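Piden home helper arm, two weeks in. Quick review

Writing this fast, the loan unit goes back Thursday and I still have to find the box it came in.

Short version: it can do one or two chores. Slowly. It can't do the ones I hate.

What it is. One arm on a rolling base, one gripper, a charger the size of a toaster oven. 355 a month on the rental plan, more if you want the second gripper, which I didn't get. App is fine. Setup took most of an evening, mainly because the base kept asking for a firmware update and then not doing it.

What I tried it on: laundry, dishwasher, clearing up after the kids, wiping counters. Normal stuff. No demo tricks.

Laundry. No. It will take a towel out of a basket and put it on a bed. Folding, it gets the first fold maybe half the time and then sort of drags the whole thing toward itself. Fitted sheet, forget it. I can't fold a fitted sheet either but I'm not 355 a month.

Dishwasher. Better than expected, unloading only. Plates good. Mugs good if the handle faces out. It put a bowl on the shelf upside down every single time and I stopped correcting it. Silverware it won't touch, there's a setting for it grayed out, "coming in July". We'll see. Loading is a mess, it wants every plate in the same slot.

Counters. It wipes. It wipes the same stripe. You move the sponge tray over, it wipes the next stripe. I timed the kitchen at 15 minutes and I do it in 2, with the radio on.

Noise. Not loud but it has a whine when the wrist turns. My downstairs neighbor Imke Fuchs asked if I'd bought a dentist chair.

Other thing, the weight limit. Manual says 600 grams for the gripper and it means it. A full carton of milk, it just stops and blinks at you. Sauce jars same. So groceries are out, unless all you buy is crackers.

I asked Detlef Wiegand about it, he fixes conveyor lines at the Nolte plant and has worked next to arms for years. His take: on the line everything shows up in the same spot facing the same way, someone paid a lot of money to make sure of that. At home nothing does. He said if I wanted it to work I should put my whole apartment in trays. He wasn't kidding.

I also had a Vundasby for a week last year, the cheaper one with suction. That one was useless on anything cloth but faster on flat things, boxes, books, mail. If your mess is mostly mail get that. Mustis has one out too, haven't tried it, a couple people in the comments like it.

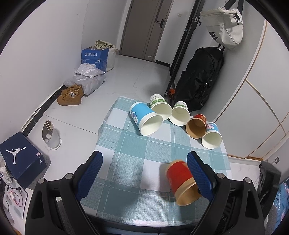 Party cleanup is what I'd pay for, if I'm being straight. Cups everywhere, everybody gone, me tired. Looks like the easiest job there is, paper cups weigh nothing, nothing breaks. But they tip over, and then they're a pain for a gripper. A standing cup you grab from the sides and lift. Six cups lying down on a checked cloth is a different job, each one wants its own angle, and when they touch, like the blue one and the white one behind it, you have to get one without shoving the other. Squeeze too hard on paper and it folds. Piden's arm handles standing cups fine. On their sides I got one in three, maybe, and it pushed the rest along til one went off the table. Stacking them after, no chance, it doesnt seem to know which end is open.

Battery is ok. Gets through an afternoon. Charging is slow so do it overnight.

Support answered me twice, both times nice, both times told me to recalibrate. Recalibrating did help with the mugs.

Would I keep it? Not at that price. If you have trouble bending or reaching and someone can set it up for you, the dishwasher part alone might be worth a month's rental to try. For everyone else wait for the next version, or at least til the silverware thing shows up.

Two and a half stars, half of that is for the plates.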